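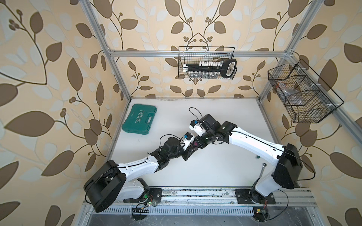 Where does the green case go when the bench is in use?
At the back left corner of the white top, closed, with the handle reachable. Sockets stay in the hanging basket and don't go into the case.

11/19/23, Disarow bench, notebook page 207

Continued the sorting from October. The bench had become a place where everybody leaves small things, and I would like that each tool has one home before the Davska order comes. The teal case keeps its old home. I looked for a free shelf for it and there is none at a good height.

The black wire basket on the back crossbar is good for the socket rail. The rail lies lengthwise, clips up, and the sockets can be seen through the mesh, so one can check the row without lifting anything out.
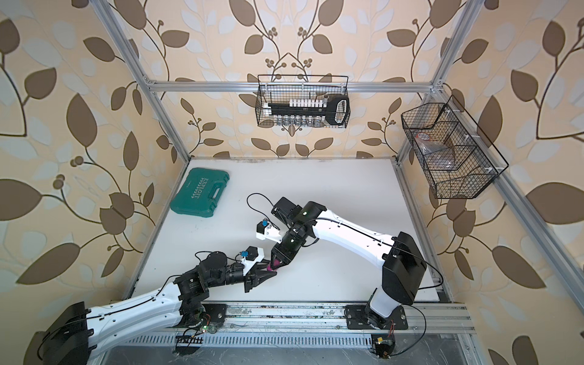
I thought also of moving this basket a bit lower, but then the case lid would touch it when opened. I leave it where it is. Colour of the walls is not my subject, but I must note that small brown parts are hard to find against the leaves. The magenta pieces are much easier, on the white top especially.

The Ulix label sheets (item 187) are too wide for the mesh. I will cut them in half and try again tomorrow.

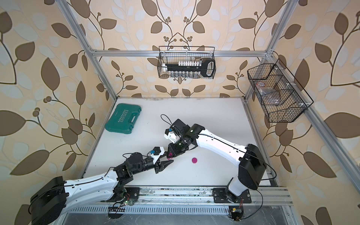
What belongs in the divided basket on the right post?
Bagged small parts only, one kind for each compartment, with the label turned to the front. Spare clips go in drawer 329.

Still to do: ask for a second set of dividers, wipe the top, write the drawer list new.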